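Morow has been running on our two-armed cable cell for 2 months now, so it's time I wrote down what I think of it. I paid for the full licence (the trial stops you at 200 recorded steps, a bit mean) and I've used it nearly every afternoon since.

The big draw for me was the planner. You tell it where each arm may go, set your keep-out zones, and it works out paths for both arms together. With the old Endberg package I was forever nudging waypoints by hand and muttering. Morow took me one long morning to set up, tea included!

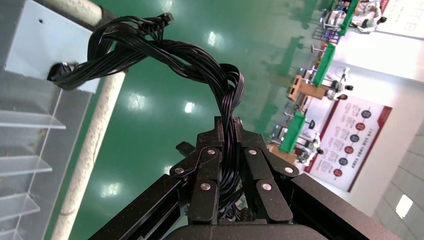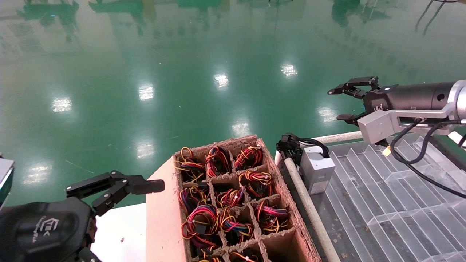 Perception is where I'd knock a mark off. Rigid parts are a doddle, but anything floppy still needs coaxing, and I ended up labelling 300 pictures before I trusted the grasp points. Coiled wires in a divided cardboard box are a fair example - red, yellow and blue strands sitting side by side, and the software loves to treat two neighbours as one big part. Drawing the box grid in by hand as a mask helped a lot. Shiny green floors don't help either, so crop the view hard.

The log viewer is lovely, by the way. You can scrub through both arms and the joint forces on one timeline, and it kept up happily with 16 streams open. Saving is slower than I'd like, and the Trida plug-in crashed on me twice in October.

Four stars. I'd buy it again, and I'm hoping the next update sorts out the masks.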